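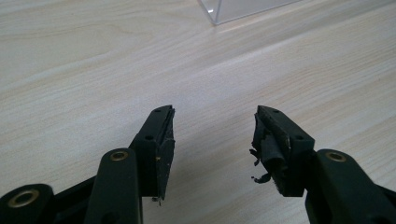 Hand-held gripper, pads. Right one torn and peeling, left still flat but scuffed at the bottom edge.

24 Sep 2026

Right pad let go during the box runs. Tala was on the grip, I was logging. She felt it drag on release, did 2 more pulls before she said anything (fair, I told her to keep going). Then opened it up and saw the strips hanging off. Stopped there.

Fingers themselves look ok. No cracks that I can see at the screw holes. Linkage moves free, no slop I could feel. So it's the pad, or the glue under it.

Pad stock is the Skurnelex strip, 3 weeks on this finger. Left one went on the same afternoon from the same roll, so why only the right?? Przemysław thinks it wasn't cleaned before sticking. I think the right side takes the sideways load when you twist off the box corner. Could be both.

Worse part -- shreds can end up in the grip and the log won't show it. Run 35 has a slip I put down to the operator. Not so sure now. Marked 35 thru 40 as suspect, do NOT feed them to Wanda's slip numbers until somebody has gone thru the video.

To do
- strip both pads, not just the bad one, wipe with alcohol, let it dry properly this time
- keep the torn peice in a bag for Renata, she wants to see the glue side
- look at pads before every session, put it on the start sheet
- ask Iwona if Grabowska has the thicker rubber, ours wont last till October

Gripper is tagged out on the shelf. Dont take it, use the spare. Spare's pads not checked yet -- doing that after lunch.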